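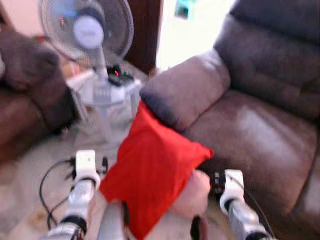

A red cushion held between two gripper fingers beside a brown leather recliner.

Main page – Clubs – Competitions – Random article

Ketumance is a student robotics club and the yearly household-robot contest it runs. Teams teach a two-fingered gripper to do ordinary living room chores, with real furniture in the way. The club was started by Roos Prins, a mechanical engineering student who wanted a contest where the props came from somebody's couch.

Cushion round
The best-loved event is the cushion round. A robot has to pick up a cushion, carry it past the chairs and set it down on the right seat. Soft things are wonderfully hard to grip! A pillow folds where it is pinched, its corners swing out, and it can hide the fingers that hold it. Each team gets 2 tries, and a clean placement is worth 74 points – the highest score for any single task.

Training
New members join in September and start by guiding the gripper by hand. Every team must log 300 practice grasps before it may enter. The Michiels team, winners of the first contest, logged 1,000. Their control program, Cilo, was later shared with the whole club and is still the usual starting point for beginners.

Coaching
Hajnalka Szilágyi coaches the younger group, Grodeline, which works on slower tasks such as folding towels and sorting socks. Many of its members go on to the cushion round the following year.

See also: Robot end effector – Student competitions

14 shares – 3 comments

We use cookies to improve this site. Accept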